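Plivetley Patients' Group – notes of the meeting held on 22 September 2023

Golshifteh was in the chair and I took the notes, so blame me for the spelling. Ten of us came, which is our best turnout since we moved out of the old surgery. Apologies from Reece Naylor, who was on a late shift but sent his bit in by email.
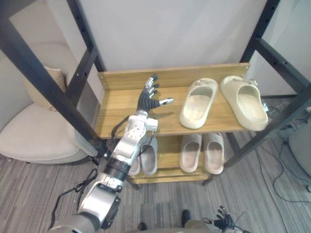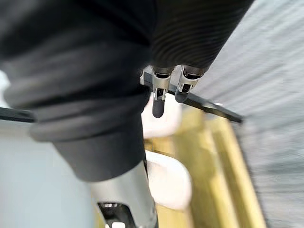
Cream clogs on the upper shelf of the rack (first photo).

Last time's notes
Agreed, apart from the parking bit. I'd put that the bays at Crabtree Hall were free all day and they're free until noon. Sorry, all!

Flu jabs
This took up most of the evening. The practice wants to run two big clinics at Crabtree Hall in November, with 80 slots at each, and after that it's ordinary appointments at the surgery. Golshifteh Ghorbani had been through the invitation list with the practice manager and there are 294 patients on it with no mobile number, so they won't get the text. The practice will send them letters. I said the last letter was printed so small that my mum thought it was a bill, and there was a lot of nodding, so we've asked for bigger type and the phone number at the top.

We had a fairly long wander into whether people can have the flu jab and the Covid booster at the same visit. The nurse's answer (passed on by Golshifteh) is yes if you're eligible for both and there's stock on the day, but you have to say so when you book. Two people asked about going to the chemist in Tititz Lane instead. You can, just cancel your surgery slot – they lost a fair few last year to people who forgot.

Getting there
Reece's email says the community minibus can do one run to each clinic, picking up by the library. It's £5 return and you book with him. We thought £5 was steep for a jab that's meant to be free, and Golshifteh is going to ask the parish council if they'd cover it. Carried over.

Booking system
Clesano, the new online booking thing, went live and I can't say I love it. It logged me out twice before I got as far as choosing a time. Others had no bother at all. Reception will still book you in by phone, and we want that put on the poster in words people can read from the door.

Any other business
The blood pressure machine in the waiting room has run out of paper again. I'll mention it at the desk.

Next meeting in November, same room, date to follow once we know when the clinics are.

Comments

Maureen T: Can carers book at the hall or only at the surgery? My husband's letter doesn't say.

Golshifteh: Either, Maureen. Just tell reception you're his carer when you ring.

Dilys: Clesano logged me out as well, so it isn't just you. Worked in the end on my daughter's tablet.

Pete from the flats: £5 is cheaper than the taxi, put me down for the minibus please.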